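Label adhesives on small household goods: notebook entry
20/06/2018. Bench notes, second series. Entered by Maja Malinowski.

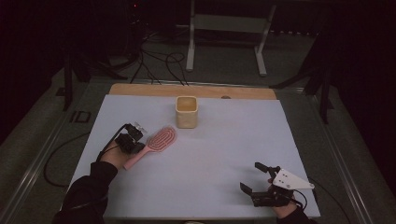

Rainer Böttcher asks that the residue scores be kept apart from the peel scores this time, as the first series put the two into one column and the figures could not be separated afterwards. This is accepted. From this entry onwards residue is judged by wiping, peel is judged by the gauge, and each has its own sheet.

Purpose. Wieczorek sells hairbrushes, cups, soap dishes and similar goods with a paper price label applied directly to the surface. Its shops have complained that the labels tear on removal and leave a tacky patch. The present stock is Bradach, with the standard permanent adhesive. The proposed replacement is Forkska, described by the supplier as removable. The question before us is whether Forkska stays on through storage and transport and still comes off in one piece at the customer's end. A label that falls off in the warehouse is of no use to Wieczorek, however cleanly it peels.

Quantity. Wieczorek's own returns sheet lists 2,864 labelled items inspected, of which 300 were marked down for residue or torn paper. The sheet does not say which of the two faults applied in each case, nor whether an item with both faults was entered once or twice. Lech Kołodziej has written to ask. Until there is an answer the 300 should not be quoted in any report as a residue figure.

Preparation. All surfaces were wiped with the mild soap solution, rinsed and left to dry overnight under a clean cloth. No solvent was used. In the first series some pieces were wiped with alcohol and some were not, and the glossy plastics gave results that could not be explained by the label alone. Labels were put on by hand and pressed down with the small roller, two passes in each direction. Baoshan Xu observed that the roller does not reach the full width of a label on a tightly curved surface, and that the edges are then held only by finger pressure. Curved pieces are therefore marked C on the sheet and should be compared only with one another.

Conditions. One batch was kept on the open shelf and one in the warm cabinet. The cabinet door was found ajar on the second morning. The chart shows a dip overnight and a recovery by mid-morning. The batch has been kept in the series with a note against it, as the dip was smaller than the change a parcel would meet in an unheated van. If the figures from this batch look out of line with the repeat in July, it should be withdrawn.

Peel. Labels were drawn back slowly from one corner, with the gauge clip held as near as possible to a right angle. On flat glossy plastic the Bradach label split within the paper in most attempts, leaving the lower layer stuck down. The gauge reading in such a case is the strength of the paper and tells us nothing further about the adhesive. These readings have been entered in brackets. Forkska came away whole on the same surface, with a steady reading throughout the pull.

On textured surfaces the position is less clear. Forkska lifted at the corners on the rougher pieces before any pull was made. On two of them the lifted corner could be pressed down again and held for the rest of the day, but had lifted once more by the next morning. Bradach did not lift on any textured piece. Mieczysław Michalski considers that the removable adhesive is laid down too thinly to fill the low parts of the surface, and has asked the supplier for a sample with a heavier coat. He would like it in the same paper, so that only one thing is changed.

Residue. Wiping was done with a dry cotton pad, five strokes, under the same hand weight as far as can be managed. Bradach left a visible patch on all the glossy plastics and on the glazed ware. Forkska left nothing visible on the glazed ware. On the glossy plastics there was a faint outline of the label when the piece was tilted to the light – not tacky to the touch, and removed by the soap solution. Whether this is adhesive or merely a difference in surface dust is not settled. A blank should be run with a piece of plain paper laid on the plastic for the same period.

Cleaning trial. Fumwood was tried as a residue remover on the Bradach patches at the request of Wieczorek, whose shop staff already have it in stock. It softened the patch within a few minutes and the remainder could be rolled off with the pad. It also dulled one of the painted finishes. The dull area did not recover after rinsing and the piece has been set aside in the drawer under the gauge, wrapped and marked. Our advice to Wieczorek will be that Fumwood must not be used on painted goods. The bottle carries no warning on this point.

Cost. The purchasing office gives a price difference of 1,380 for a year's supply in favour of Bradach, before any allowance for marked-down stock. The currency and the tax basis were left off the message and are being checked. It would be unwise to place the two stocks side by side on cost until the returns sheet has been explained.

Correction to the first series. The page headed "glazed, flat" includes one row that belongs under "glazed, curved". The row has been struck through in ink and copied to the proper page. The average at the foot has been worked out afresh by Lech Kołodziej and initialled. The copy sent to Wieczorek contains the old average and will have to be replaced.

Matters outstanding:
Reply from Wieczorek on the returns sheet (Kołodziej).
Heavier-coated Forkska sample from the supplier (Michalski).
Blank with plain paper on glossy plastic (Malinowski).
New foam for the roller. The present foam has a flat spot and should not be used for the July repeat (Xu).
Catch on the warm cabinet door to be looked at by the maintenance section (Böttcher to raise the request).

Note added in the afternoon. The supplier confirms that the heavier coat can be provided in the same paper, in sheets only. Rolls would need a separate order. Sheets are acceptable for bench work, but the labels will have to be cut by hand, and the cutting template from the first series is missing from its hook. Would whoever has it kindly return it to the gauge bench.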